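Sticking internal door after a wet winter, plane it or wait?
Forum: Home and Repairs > Doors, Windows, Floors

lamai_w
Hello everybody. I am writing from Leltholm, where we have bought an old terraced house, and I have a question about an internal door that sticks. 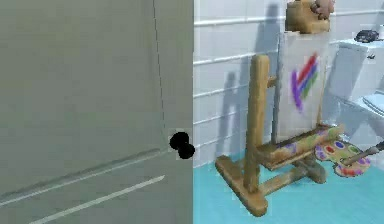

The door is between the passage and the bathroom. It began to stick in the winter, at the top corner on the side of the handle. In May it is still sticking, only a little less. My husband wants to take the plane and remove 3 mm from the edge. I am afraid that in the summer the door will become smaller and then we will have a big gap. The house is 28 years without any renovation, so I suppose nothing is quite straight any more. The door is painted, I do not know how many times.

Should I wait, or should I plane now? Thank you in advance, and please excuse my English.
Lamai

oldsash
Don't plane anything yet. Check the hinges first. Nine times out of ten a door that catches at the top on the handle side has a loose top hinge. Open it halfway, take hold of the handle and lift gently. If you feel movement, there is your answer.

brindle33
What oldsash said. Also look at the gap along the top when it is shut. If it is wider over the hinges and closes up towards the handle, the door has dropped.

lamai_w
Thank you both. I have lifted it as you wrote, and there is a movement, but very small. The gap at the top is indeed wider at the hinge side. Two of the screws in the upper hinge turn round and round and do not become tight. Is this what you mean by loose?

oldsash
Yes, exactly that. The holes are worn. Take those two screws out, glue some matchsticks or a bit of dowel into the holes, let it dry overnight, trim flush and put the screws back. Or use longer screws if there is solid timber behind. Put a wedge under the door while you do it.

Marrow_and_Sons
I will disagree a bit. I have hung doors for a living and matchsticks are a bodge. They hold for a year and then you do it again. Drill out the hole to 8 mm, glue in a proper hardwood dowel, drill a pilot hole, and it will outlast you.

oldsash
I have matchsticks in my kitchen door from before my daughter was born and she has a mortgage now. For a light internal door it is fine.

Marrow_and_Sons
Depends what you call light. An old panelled door with five coats of paint on it is a heavy thing. And it is a bathroom, so damp gets into everything.

pellam
Can I ask about the damp? Lamai, do you have a fan in there? We had the same trouble and I did the hinges and it still stuck every winter. The real cure was the extractor. We fitted a Caron one with a timer and the door has behaved since then.

lamai_w
We have no fan, only the window, and in the winter I must admit we do not open it so often because it is very cold. The fan is on our list, but the list is long. How much did you pay, if I may ask?

pellam
I can't remember what the fan was, but the electrician made it expensive, because he had to run a new cable from the landing. Get two or three quotes. A neighbour of ours was quoted 536 for the whole job and the next man wanted much less.

brindle33
Before anybody spends money on fans: are the top and bottom edges of the door painted? People always forget them. Bare end grain drinks water. Run a small mirror underneath and look.

lamai_w
I have done it with my make-up mirror. The bottom is bare wood! The top is also bare and very dusty. I did not know that one must paint there.

brindle33
There you are. Wait for a dry spell, take it off the hinges, seal both ends with primer and two coats of whatever you use on the faces. I used Gomine undercoat on mine, but any decent one will do.

tidewrack
Late summer is better than now. If you seal it in May after a wet winter you are sealing the moisture in. I would do the hinge today and the painting in August.

brindle33
Not sure I agree. A door in a heated house loses most of it in a few weeks. I wouldn't leave it bare for another three months in a room with no fan.

tidewrack
A heated house, yes. She said they keep the window shut because it is cold.

Marrow_and_Sons
You can get a cheap moisture meter and stop arguing. Push the pins into the bottom edge. Under 12 per cent, paint it.

j_prisanura
Sorry to go sideways, but I have nearly 3,000 spent on a full set of new doors and two of them stick as well, so do not think that new is better. The fitter blames the house and the shop blames the fitter.

oldsash
Start your own thread, j, and tell us how they were stored before hanging. I have a suspicion.

lamai_w
I wish to report. My husband was a little disappointed about the plane, but he agreed to try the dowels. We did as Marrow_and_Sons described, only with 6 mm, as this is the drill we have. We left the glue until the next morning. The door now closes with one finger, but in the corner it still touches very slightly when somebody has had a long shower.

Marrow_and_Sons
Good job. 6 mm is fine if the screws bite. For the last bit of rubbing, use sandpaper on a block, only in the corner, and only through the thick paint. Shut the door on a sheet of carbon paper and it will mark where it touches.

lamai_w
Carbon paper I have not seen since school, but I will ask in the stationery shop. I will also borrow the moisture meter from my brother-in-law before we paint the ends. Should I remove the handle before I take the door down, or can it stay?

oldsash
It can stay on. Put an old blanket down where you lay it, and have two people for the lifting. Bottom hinge off first, top hinge last.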